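Four months with the Drumis two-arm kit

I promised a proper write-up of the Drumis kit back in December, when the boxes had just arrived and I was still finding bits of packing foam in my slippers, and I'm sorry it has taken me this long. Several of you have written to ask whether it's worth the money, and Giorgia Villa has asked me twice, so I had better get on with it.

For those who missed the earlier posts, Drumis is a pair of small tabletop arms sold as a set for people who want to try two-handed tasks at home or in a small workshop. You get both arms, the mounts, the grippers, the power supplies and a licence for Zekport, the software that does the recording and the playing back. I paid 700 pounds for mine in the winter sale, plus 18 for delivery, and I bought it with my own money, so please take the grumbling below as the grumbling of a paying customer.

Putting the arms together was a pleasure, on the whole. The servos come already numbered (bless whoever thought of that), the screws are in little labelled bags, and the booklet is written by somebody who has clearly watched a beginner do it. I took two long evenings over it with the radio on. The one part I'd call poor is the cable guides, which are fiddly and a bit mean, and I ended up threading the second arm three times before I could swing the elbow without a tug. I've told them so and got a polite answer.

Zekport is where most of my time has gone. The first set-up walks you through each joint in turn, and you have to be patient with it, as it has a habit of sitting on the same page for ages and then leaping ahead two steps. Once you're through, though, it's lovely to use! The timeline is clear, you can name your takes, and you can trim off the clumsy beginning of a recording without spoiling the rest. I only wish it would remember which folder I saved to last.

As for what I do with it, I've kept to household bits and pieces, small things a pair of hands would manage without thinking. A coiled cable, a wooden box with a slot in the front, a cup, a tray and a few little cylinders have kept me busy for weeks. I work over a white board on a black table, with black fabric hung all round, and I'd recommend a plain background to anybody starting out. My early attempts were done on a flowery oilcloth and I could hardly tell what I was looking at when I played them back. 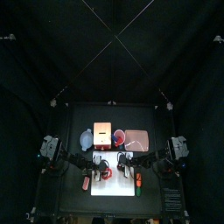
Sandro Carbone wrote in after my last post to say that he'd sent his Drumis back, and I think it's only fair to pass on his reasons. He found the grippers fine for anything chunky but hopeless with thin card, and he felt that at that price a second set of finger pads ought to be in the box. He has since gone over to the Cutberg single arm and says he doesn't miss the other one nearly as much as he expected to.

I can see his point about the pads. Mine are still the original ones and they've done well enough, but a spare set costs extra and takes an age to come, and I'd sooner have had them from the start. Where I part company with him is over the second arm. Having one hand to steady and one to do the work is the whole fun of it for me, and I find I plan the job quite differently when both are there – more like laying a table than playing one of those grab machines at the seaside.

A word on the noise, which a few of you asked about. It's a steady sort of whine when the arms are moving, about as bad as an electric toothbrush in the next room, and a fainter hum when they're holding still. I wouldn't run it beside a sleeping baby, but I've had it going through many a phone call.

Customer service has been good to me. I wrote to them on 12th April about a shoulder joint that had begun to click, fully expecting to wait, and had a reply the same afternoon with a drawing of the washer I'd put in back to front. They were very nice about it.

So would I buy it again? Yes, I would, though I'd hold out for the sale and order the spare pads at the same time. If you've only got 400 to spend, I'd look at a single arm and add to it later. Next I want to try the Zekport add-on for joining several recordings into one, once I've cleared enough room on the computer to install it.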